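How many demos before I change the setup?

Hi all! I'm teaching a bagging task with two hand-held grippers, basket to plastic bag, and I've got 100 demos so far. The policy still fumbles the bag opening. Should I keep recording, or fix something first? 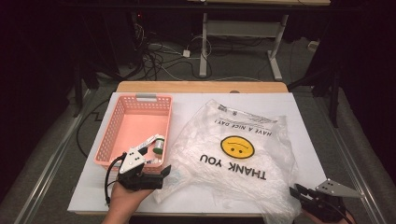 I do every demo at the same slow pace, if that matters (my wrists would love a faster one).

2 answers

Oh, I feel for you, bags are miserable! I'd stop and replay 6 of your demos before recording more. Mine had long pauses in them, and the policy learned to pause too. Crumple the bag differently each time.

Just get 2000. Worked for me.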